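The clear bag and the white bench

2022-01-26

Packing benches were brown for a long time. The ones at the Rarudstead parts depot were hardboard on steel legs, and the stock went into paper envelopes with a written label. In July the depot changed both at once: clear bags in place of envelopes, and white tops in place of brown.

The bag was the simpler decision. A clear bag can be checked without being opened, and a short count of washers shows up before the seal is made. The depot tried film from two suppliers, Redard and Güler. The Redard bag was stiffer and stood open on its own, but it creased at the corners and the creases caught the light. The Güler bag was softer and lay flat, and it clung to itself when taken from a full carton. Each carton holds 500. The depot kept the softer bag and now fans the stack before loading the dispenser.

The bench top took longer. Clear film on a brown surface reads as brown, and packers were missing small dark screws left beside the bag. On white, the screw is obvious. The bag is less so. Its outline depends almost entirely on reflections along the folds, and under a single overhead tube these can vanish on one side. Zeltonel, the firm that fitted the new tops, moved the lights to the sides and set them lower – a change that also reduced glare on the metal edging.

Plain grey walls help for the same reason. Shelving or posters behind a bench are seen through the film and break up its edge.
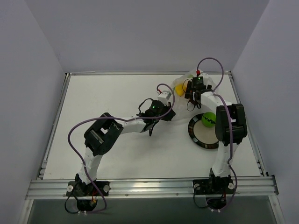
White surfaces do show marks. Rubber feet, pencil and handling all leave smudges, and a gray smudge can pass for a shadow. The depot wipes each top at the start of a shift with a damp cloth, then a dry one. Solvent was tried on 3 benches and dulled the finish.

Bag size remains unsettled. The depot stocks 36 part kits that fit the small bag badly and the large one loosely, and excess film folds over the label. A middle size is on order, with the label area moved closer to the seal.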